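Home Builds Notes Contact

Simulating the arm before I cut anything

Sat 25 August

Most of the hours on the arm this month went into the simulator, and the garage bench didn't get much use. I have one sheet of aluminum left and I've already spoiled one by drilling a base plate in the wrong spot, so this time the layout gets worked out on the computer first.

The arm is the same small four-joint one I started in February. The controller is a used Nyitrai unit that Sieglinde Pfeiffer sold me for 40 dollars when she cleared out her shelf at the Rimdale workshop. It runs fine. The manual is missing two pages and the wiring table is on one of them.

Modeling the work area took two evenings. The part I kept getting wrong was the lighting. I had one hard lamp straight overhead and everything looked flat, and a marker detector tuned on that fell apart on my real bench, where the light comes in from the side and the arm shades its own work. So I moved the lamp, added a second one, and put noise on the camera.

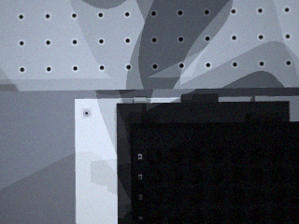 Detection got worse right away, as expected. I render 800 frames per run and it was missing the target in 60 of them. Most of the misses were frames where a shadow edge crossed a hole and the circle fit slid off center. Raising the minimum contrast helped a little. Fitting to the whole grid instead of single holes helped a lot more – the spacing is regular, so a few bad circles don't pull the answer very far.

Britta Wegener asked if I'm going to randomize the lamp positions too. Yes, but I want one fixed setup working first so I have something to compare against.

Next I need to measure the real bench height again and decide where the cable comes out of the base. I'll drill after that.

3 comments Share 4 shares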